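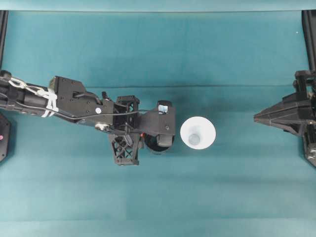
Shrinking before hemming: do you always wash the cloth first?

Sewing and Home Textiles > Table linen and curtains
16/02/2023

blueselvedge
Good evening to all. I have bought a piece of teal-blue cloth for a long table and I would like to ask how you prepare such cloth before you cut it. It is from the Plundby series, and the shop, Harunness, sold it to me without a paper about washing. The lady told me only "gentle wash," and I did not understand if this means cold water or a short program.
My table is 308 cm long with the two extra leaves. I would like the cloth to hang over a little at both ends, so I do not have much to lose. My mother always washed everything two times before cutting. My mother-in-law never washed anything before cutting and her tablecloths are also fine. Whom should I follow?

pinsandpatience
Your mother. Always. Wash it the way you will wash it later, dry it the way you will dry it later, then cut. If you plan to use the dryer one time in ten years, use the dryer now.

kettleside
I do not agree with "always." If it is polyester or a mix with a lot of polyester, the shrinking is so small that you will not see it on a table. You wash off the finish, and then it is much harder to cut straight. Blueselvedge, do you know what the fiber is?

blueselvedge
Thank you both. On the receipt is written only "Plundby, teal, 1 pc." I believed it was cotton, because it feels dry in the hand, but I am not an expert in this.

kettleside
Then make a test. Cut a square of 40 cm from the end, if you can spare it. Draw the size on paper, wash it, dry it, iron it and lay it on the drawing.

pinsandpatience
She just told us she has no length to lose and you want 40 cm of it?

kettleside
A smaller one, then. 10 cm is enough to see if it shrinks, but you can not measure it so well. I was thinking of my own cloths, which are always too long.

northsill
I have the Plundby in gray, from the Histholm outlet, so it is possibly another batch. Mine lost almost nothing in the width and clearly more in the length. I was glad that I had waited with the hem. The color also came out in the first wash, and one pillowcase has been gray since August. For teal I would be even more careful. Wash it alone.

blueselvedge
This is very useful, thank you. Did you use vinegar to keep the color? I have read this in several places.

northsill
I did, and I can not say that it helped. The second wash was clear, but maybe it would have been clear without the vinegar also.

pinsandpatience
Vinegar does not fix a modern dye. It is a habit we all have from our grandmothers. Wash cold until the water is clear, and do not leave the cloth lying wet in the machine, or you get darker lines where it was folded.

oldbobbin
I would like to add something about the ends. Before washing, sew a zigzag along both cut ends. A loose weave can open several centimeters in one wash, and then you have lost the same length that you tried to save.
Also, what spin speed do you all use? My machine has 900 as the middle choice and I find it already too strong for large cloths. The creases stay even after two ironings.

kettleside
900 is fine for me, but I hang the cloth immediately.

oldbobbin
I have only a small balcony, so "immediately" depends on the neighbor's bedsheets.

blueselvedge
I have now made the zigzag and one more question has come. For the hem, is a double fold of 3 cm too heavy? In the Þórarinsdóttir pattern booklet it is recommended to make 5 cm with mitered corners, but I am afraid of the corners.

pinsandpatience
3 cm is good. Make the miters anyway, and practice once with paper. The booklet draws them in a complicated way, with steps 4 and 5 in the wrong order in my edition.

kettleside
For once I agree with pinsandpatience. But press the folds before you pin, please.

blueselvedge
I will wash it cold and alone tomorrow morning, and measure before and after. I will write the numbers here.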